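The Jakard hand gripper got the longest line at the Dusus open day in Cindcombe, so I waited 36 minutes to try it. You squeeze, the fingers close, and the motion is logged for a robot to learn from. My task was a power strip with four buttons.
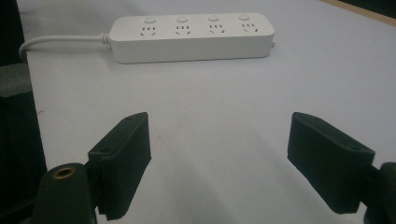 The grip is too stiff for small hands, Aryee wrote under my first post.

I didn't find it stiff – just front-heavy. The pads are good and lining them up on either side of the strip is easy. 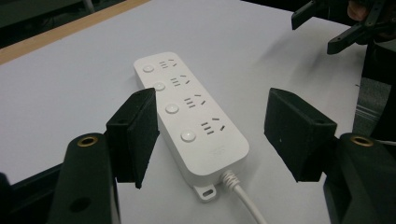
Does it come in a left-handed version? I asked, and the stand had no answer.

Three stars out of five.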